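Kitchen notebook, January

Batch 13 of the fermented chili sauce, and the first one I would serve to somebody I like. Batches 11 and 12 went down the sink, where 12 in particular seemed happy.

Starting point was the Paltdale reds, stems on, because the trade press has decided stems are a flavor now. I split the mash into two jars, stems in and stems out, same salt, same shelf. After 3 weeks the stem jar tasted like the other jar with a lawn in it. Stems out from now on. If the menu people want a story they can have the one about the lawn.

Salt was weighed against the chilies and water together this time. In 11 I weighed it against the chilies alone and then topped up with water by eye, so the real percentage is known only to the jar. Written in large letters on the lid of the salt tub.

Older recipe sheets (everything before batch 9) are on paper and still worth reading, mostly for the swearing in the margins. 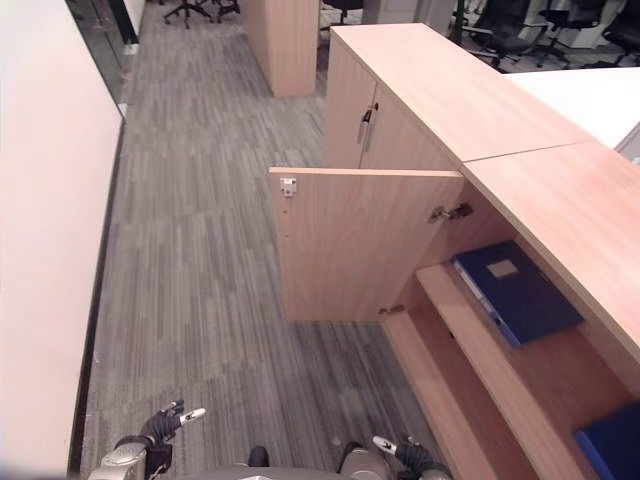 Binder on the upper shelf, cabinet door open.

Blending: 400 g drained mash, 60 g brine held back, a spoon of cane sugar, rice vinegar to taste. The Tremov blender ran for two minutes and smelled of warm motor for the second one. Strained half, left half chunky. The chunky half separates overnight and has to be shaken like it owes you money. The strained half stays together but looks like the packet stuff. I prefer the chunky. The tasting table preferred the strained, and the tasting table is wrong but there are more of them.

Tried a pinch of xanthan in a third cup. Too much pinch. It left the spoon in one piece and went back into the cup the same way. Next time weigh it, as I also wrote after batch 8.

Label name is still open. The Makori people want the word "heritage" on it. These chilies were bred for yield and shipped in a crate stenciled 1478, which I have to assume is a lot number and not a vintage. I suggested "Red Sauce." Long silence on the call. "Artisan Ember Drizzle" is apparently still alive.

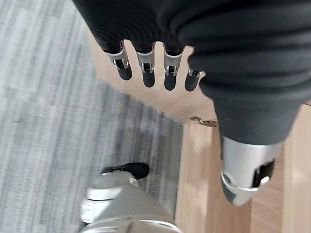
Can the leftover brine go into the next batch as a starter?
A spoonful is fine if the last batch smelled clean and had no fuzz on top, but taste it first and count its salt toward the total.

Dried the strained pulp on a tray at the lowest oven setting, door propped, most of an afternoon. Ground it with coarse salt. Very good on eggs, very good on popcorn, and a bad thing to rub into one eye at 4 p.m. Gloves next time. This might be the better product of the two, which is annoying after all that work on the sauce.

Costing sheet for Tromby is half done. Bottles cost more than what goes in them, same as last year.

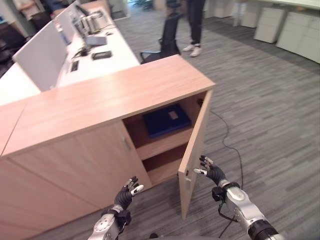

Same cabinet, from higher up.

To do for batch 14:
Stems out, both jars.
Try one jar with garlic, one without. Garlic peeled by someone else.
Weigh the xanthan.
Get the Tremov looked at before it becomes an ingredient.
Ask again about "Red Sauce."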